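GDP 214 Tabletop Game Design
Week 4 handout: Setup time, component layout and the teach
Lecturer: Ita Noonan. Tutorials: Farzana Awan.

Read with the rulebook for Jernley (second printing), on reserve in the library. Page references are to that edition.

4.1 Definitions

Setup time is measured from the lid coming off to the first legal move. It excludes the rules explanation, which is recorded separately as teach time. The two overlap in practice when one player lays out the board while another explains, so log them on separate rows of the playtest sheet and note the overlap in the right-hand column.

Component count is the number of discrete pieces a player may have to handle. Sutter ships with 347 pieces, of which 18 are used in a two-player game. The remainder still has to be sorted past. A design with a low active count and a high box count will test well with the designer, who packs the box, and poorly with strangers.

4.2 Sorting cost

Sorting cost rises with the number of distinct types more than with the total. Sixty identical cubes can be tipped from a bag in one motion. Sixty tokens in twelve types need twelve decisions about where each pile goes, plus a check against the rulebook for every type that looks like another.

Three measures are used in this course:
T — number of distinct types present at setup
H — number of types distinguished by hue alone
R — number of times the rulebook must be consulted before the first move

H should be zero in any design submitted for assessment. Shape, size or a printed symbol must carry the same information as the colour. Marks were lost on this point in February.

4.3 Layout

Shared components belong within reach of every seat. Reach is usually overestimated on the digital mock-up, where the table has no depth. Print the board at full size before fixing the position of the supply. In Pinotach the market row was moved from the far edge to the middle after the first round of testing, and the average turn shortened although no rule had changed.
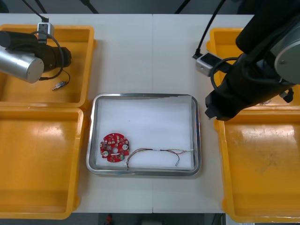

Fig. 4.1. Central tray with two bins on either side.

Open containers are faster to draw from than bags and slower to keep tidy. Bags are required where the draw must be blind. Lidded boxes are acceptable for storage, but count each lid as one action when calculating setup.

Trays with a raised edge stop pieces rolling into the play area. They also make flat tokens harder to pick up — allow for this if the components are thin card.

4.4 The teach

Order of explanation: win condition, turn structure, one complete sample turn, exceptions. Exceptions that cannot arise in the first two rounds are deferred. The Skurari teach script (pp. 6–8) follows this order except for the trading rule, which appears too early. Mark where you would move it.

4.5 Tutorial preparation

Bring one published game and your own prototype. Record T, H and R for both. Run one timed setup of each with a player who has not seen it before, and do not assist.

Playtest sheets are due to Farzana Awan by 5 pm, Mar 21, 2025. Late sheets will be read but not marked.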